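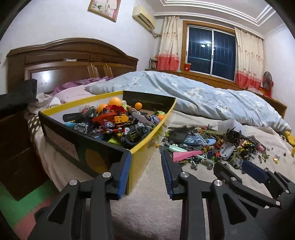

Toy bricks and a full box on the bed, gripper at the box. Night session.

1/ Notes on house rules for hand-held gripper recording in people's homes. We revised ours in November after reading back 998 episodes from the Roltum set. Posting the parts other groups may want to copy or argue with.

2/ Scope first. The rules cover one operator, one room, small loose objects on a soft surface. Kitchens and anything with a blade or a hob have their own sheet, written by Delali Ankrah.

3/ Rule 1: the room stays as found. No straightening the duvet, no moving bags, no clearing the bedside cabinet. A tidied room gives you a policy that works in tidied rooms.

4/ Exceptions to rule 1: documents, medicines, post and family photographs. These are covered or taken out before recording, by the householder and never by the operator.

5/ Rule 2: check reflections. Night windows and polished headboards both throw light back. If a face can be made out in the glass, draw the curtain and log it. A ceiling lamp in the pane is acceptable.

6/ Rule 3: inspect the finger pads every 30 minutes. Look for splits, lifted edges and grit in the ribs. Pads are replaced in pairs, even if only one is worn.

7/ Rule 4: contact with a container is allowed, dragging it is not. Cardboard on a bedsheet slides easily. If the box moves more than 14 mm while you are picking, mark the episode "container shifted" and carry on. Do not reset it by hand halfway through.

8/ Rule 5: small parts. Studs and minifigure accessories go missing in bedding. The operator sweeps the sheet and the floor mats before leaving. No recording with a child under 6 in the room.

9/ Rule 6: label what was attempted as well as what was achieved. A missed grasp on a ping-pong ball is a valid episode if the label says so. Annapurna Raju found that most of our disputed labels came from people quietly changing the target after a slip.

10/ Open point: mixed heaps. Our labels assume a named object, and "grey brick" is useless in a pile like this one. Suha Atallah wants region labels, I would prefer colour plus shape – we are testing both on the next batch.

11/ Corrections welcome, particularly on rule 4. The 14 mm limit came from our own bench and may be too strict for heavier boxes.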